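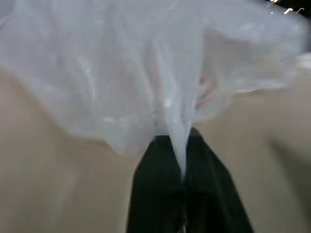 A white plastic bag, gathered at the neck.

Carburetor Storage and Restart - Notes for Winter

The shop closes over the holiday and reopens in January, so this item covers fuel system work that owners can do at home while the bikes are off the road. It applies to the older twins with constant-vacuum carburetors. Owners of the fuel-injected models can skip to the battery section.

Draining

Turn both petcocks off and run the engine until it begins to stumble, then shut it down. Running it dry does not empty the float bowls. A small amount stays below the level of the main jet, and that is the fuel that turns to varnish. Remove each bowl, pour the contents into a clean glass jar, and let it stand for a minute. Water settles at the bottom as a separate layer. Rust appears as fine brown grit and points to the tank, in which case cleaning the carburetors alone will not cure the problem.

On bikes with the Dromari replacement bowls, the drain screw has a left-hand thread. We have seen three stripped this season.

Floats and needles

With the bowl off, raise the float slowly with one finger and watch the needle. Fuel flow should stop when the float is parallel to the gasket face. If it stops early the mixture will be lean at high speed, and if it stops late the bowl will overflow on the sidestand. Adjust by bending the tang in small steps. Do not bend the float arms.

Check the needle tip under a bright light. A visible ring on the cone means the needle is worn and should be replaced along with its seat. Fitting a new needle to an old seat usually gives a slow leak within a season.

Diaphragms

Hold each diaphragm up to a lamp and stretch it lightly between the fingers. Pinholes occur most often at the fold next to the outer bead. The Dasia diaphragms supplied up to last spring were slightly thick at the bead and would creep out of the groove when the cover was fitted. The current ones seat correctly. Do not use carburetor spray on any rubber part. Soap and lukewarm water are enough.

Parts that are off the bike should be labeled left and right and kept apart. The slides wear to their own bodies and should not be swapped.

Mileage note

One of the bikes in for service this month had covered 2,000 miles on a set of rebuilt carburetors and came back with an uneven idle. The pilot jets were clear and the float heights were correct. The fault was a hardened intake boot on the left side, cracked underneath where the clamp hides it. Boots are cheap and should be changed with the gaskets.

Battery

Disconnect the ground lead first. A lead-acid battery should be topped up with distilled water and charged before storage, then checked monthly. The Nyberg maintenance charger may be left connected, but only on its low setting and only with the vent tube routed clear of the frame paint.

Restart

Fill the bowls by opening the petcocks and waiting a full minute before using the starter. Look for drips at both overflow tubes. Start on full choke, move to half when the engine will hold a steady speed, and leave the idle screws alone until the oil is warm. Balance the throttle cables last - any earlier and the setting will shift as the heads heat up.

Parts

Gasket and needle kits for both carburetor sizes are in stock. The large kit is part 899 and the small kit is part 208. The Ruvport intake boots are on back order, with 21 pairs due in January. Orders placed by Tue 25 December will be filled from that delivery first. Please give the number cast on the carburetor body when ordering, as the model year is not a reliable guide on bikes that have changed hands.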